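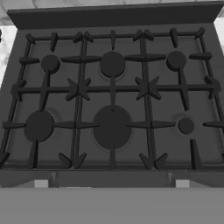
Six-burner gas cooktop with back guard.

Kitchen exhaust and makeup air in small apartments
Speaker notes, Gebremedhin Derese

Opening. Introduce self, then the Prerkside retrofit: 45 units, gas cooking in all of them, one exhaust riser per stack. Tenants complained of smells from the floor below. Management had already replaced the hood fans with larger ones, and complaints went up.

Slide 2. Define terms before any numbers. Exhaust rate is air removed. Makeup air is air that comes in to replace it. Capture is the share of the cooking plume that enters the hood. A fan rating tells you the first under test conditions and says little about the third.

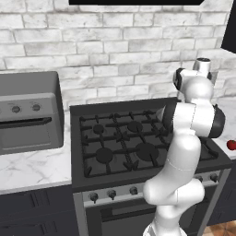

Does a bigger fan fix a hood that leaves smoke in the room?
Only if airflow was the problem. Check the duct, the filter and the mounting height first, then look at where the replacement air enters.

Slide 3. Test results, unit with new Skimer fan. Measured flow with windows closed was 359 cfm. Pressure in the kitchen dropped enough to pull air under the hall door and through the pipe chase behind the sink. Smoke pencil at the chase showed flow into the unit. Point out that the bathroom fan was off during this test.

Slide 4. Back burners and front burners. The plume over a front burner rises close to the outer edge of the hood and a cross draft will push it out into the room. Mention open windows beside the range. Ask who in the audience cooks mainly on the front.

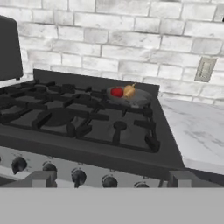
Go on to depth. A hood that stops short of the front burners loses part of the plume at any fan speed. At Prerkside the fix was a deeper canopy at a lower speed, with the chase sealed and a passive inlet in the living room wall. Inlet by Foltport, with damper.

Slide 5. After the work, pressure drop in the test unit was 3 pascals on the low setting. Noise fell too; skip the sound data if past 45 minutes.

Slide 6. Maintenance. Grease filters get washed monthly. Ekanayake inspects the riser every April and logs damper position. 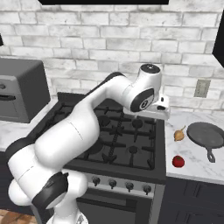 Black gas cooktop set into a kitchen counter.

Handout is on the back table, 50 copies. Take questions on combustion appliances last.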